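Student Robotics Programs Should Grade the Second Attempt
Jun 11, 2026
By Alfredo Ignacio

Schools that offer robotics as a course or a club have largely settled on a single way of judging student work. A team prepares for a term, brings its project before a panel, and receives a score for one run. The practice is familiar and simple to administer. It is also a poor measure of what students have learned, and programs should reconsider it before the new term is planned in July.

The Kandska program, in which I have taught household automation to upper-level students, used the one-run format until last year. Teams were assigned a kitchen task and awarded up to 100 points. The results rewarded caution. Students chose the slowest settings, avoided any object they had not rehearsed with, and wrote reports that said little about failure. Several capable teams lost most of their points to a single missed grasp and left without having examined the cause.

Under the revised format, each team completes 2 graded runs with a review period of around 100 minutes between them. The first run carries a small share of the score. The written review and the second run carry the rest. A team that fails early, identifies the fault and corrects it can now earn full marks.

Objections to this arrangement deserve a fair hearing. My colleague Hồ has argued that industry does not offer second chances, and that students should meet that standard early. Instructors at Clandel, our partner school, have raised the matter of time, as a longer assessment day requires additional supervision. The second concern is real and should be met with proper staffing. The first rests on a mistaken view of engineering practice, where testing and revision occupy most of the working day.

The choice of task matters as well. A bare table with a single block tells an assessor very little. Ordinary household settings require students to plan around surrounding objects.

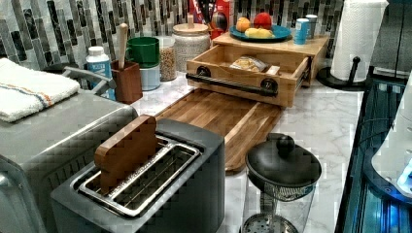 Should beginning students be assessed in a furnished kitchen setting?
After their first term, provided that the task itself remains short and the scoring rules are issued in advance.

The Fandis regional competition, which many of our students enter, still scores a single run. Its organizers are now accepting comments on next year's rules, and member schools should submit theirs in writing. A modest first step would be to publish each team's review notes beside its score, so that judges and families may read the two together.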